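A Wednesday at the Pomholm showrooms

The spring open day at Pomholm runs from nine until four, and this April I went on the Wednesday with Salvador Valente, who buys stationery and small gifts for two shops in Primport. Parking is free but fills early. We left the car at the Zallbridge end and walked back.

Pomholm rents out the old dye works, 84 rooms on three floors. The ground floor is paper and wallpaper, the second is cases, tins and pouches, and the third was closed for painting. The printed list gave 1478 items for the season. Prices are on request, and you have to leave a card to get them.

Wallpaper took up most of our morning. Stelmakh had the long room by the stairs, with a new line of leaf prints in white line on deep blue blocks, set against cream, with round shapes in orange and beige. I had seen it in the catalog and thought it would be too busy. On a wall it is calmer, and the blue is darker than it prints. The minimum order is 2000 sheets, too many for Salvador.
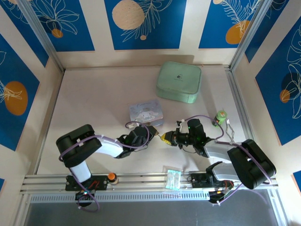 Mint-green zip case and pale blue cartoon-dog tin, with the leaf paper on the walls.

The square case is padded, with rounded edges and a zipper around the sides. Salvador liked the color and asked for two samples. The tin is flat and rectangular, with script lettering along the upper edge. He already sells something close to it and said flat tins do well before school starts, less so in spring.

Lunch was soup and rolls in the yard. Arnaldo Macedo from the sales office came by with order forms and told us item 1541, a pencil roll we had asked about, would not ship until summer.

We spent the last hour back at the wallpaper, comparing the leaf print with two plainer ones. Salvador ordered the cases and left the tins for now. Samples are sent by mail within two weeks.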